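Newsletter : recevez nos conseils d'entretien une fois par mois. S'inscrire – Non merci

Questions fréquentes – tables en bois, sets tressés et dînettes

Vous trouverez sur cette page les réponses aux questions que l'atelier Jallow reçoit le plus souvent. Elles concernent les plateaux en lamelles de bois, les sets ronds et les aliments factices vendus dans la gamme Rarine.

Pourquoi les lamelles de mon plateau n'ont-elles pas toutes la même couleur ?

Le bois est assemblé tel qu'il sort du sciage. Une lamelle crème peut se retrouver à côté d'une lamelle miel ou brun clair, avec des nœuds ou des veines plus sombres. Nous ne teintons pas les plateaux et nous ne trions pas les lamelles par couleur.

Les différences de teinte vont-elles s'atténuer ?

En partie. Les lamelles claires jaunissent un peu à la lumière, les plus foncées bougent moins. Si un objet reste longtemps à la même place, il laisse une zone plus claire. Déplacez-le de temps en temps pendant les premiers mois.

Quelle huile faut-il utiliser ?

L'huile Larunine, en couche fine, dans le sens des lamelles. Un bidon suffit pour 4 applications sur un plateau de taille courante. Essuyez l'excédent avec un chiffon non pelucheux et laissez sécher une nuit. En novembre, si la pièce est peu chauffée, comptez une journée entière.
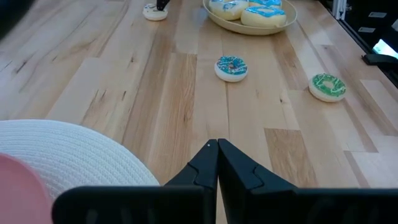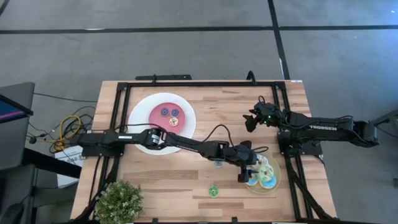
Peut-on poser une assiette chaude directement sur le bois ?

Une assiette servie à table ne pose pas de problème. Un plat qui sort du four, en revanche, marque l'huile et parfois le bois. Utilisez un dessous-de-plat épais ; un set tressé seul laisse passer la chaleur.

Comment nettoyer un set rond tressé blanc ?

À la main, avec de l'eau tiède et un peu de savon. Faites-le sécher à plat, sinon le bord gondole. Le lave-linge est déconseillé – les rangs se desserrent à l'essorage.

Les donuts de dînette vont-ils au lave-vaisselle ?

Non. Passez une éponge humide et séchez aussitôt, en insistant sur le trou du milieu. Les décors colorés supportent mal les produits abrasifs.

Une table qui sert aux jeux demande-t-elle un entretien particulier ?

Un coup de chiffon humide après usage suffit. Les miettes de pâte à modeler se retirent mieux une fois sèches, avec une carte en plastique. Pour les joints entre les lamelles, prenez une brosse souple.

Que faire en cas de rayure ?

Poncez légèrement au grain 600, toujours dans le sens du bois, puis remettez de l'huile sur toute la lamelle. Une rayure profonde se reprend à l'atelier.

Où trouver les pièces détachées ?

Chez notre dépositaire Urquijo, qui tient presque 463 références en stock, pieds et visserie compris. Indiquez la référence collée sous le plateau.

12 commentaires – 31 partages

Contact – Mentions légales – © Jallow, tous droits réservés – Haut de page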